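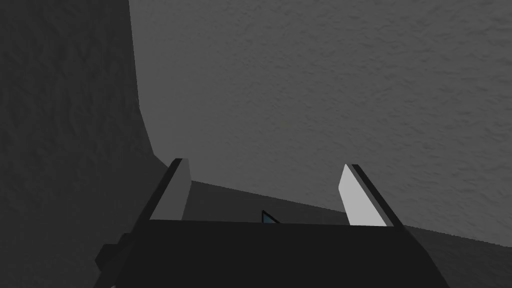 The head of lending at the Surlow public library said the decision to end overdue fines in April followed a long review. "Fines kept families away," she said. "We had 471 accounts blocked over small sums – many of them belonged to children."
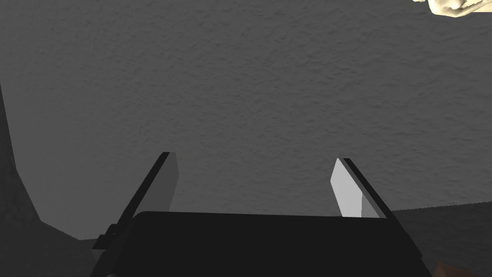 Borrowers may now keep a book for up to 20 weeks before a replacement charge applies. Asked whether the Zekthorpe branch would adopt the same rules, she said that it would do so once its two remaining card systems had been merged.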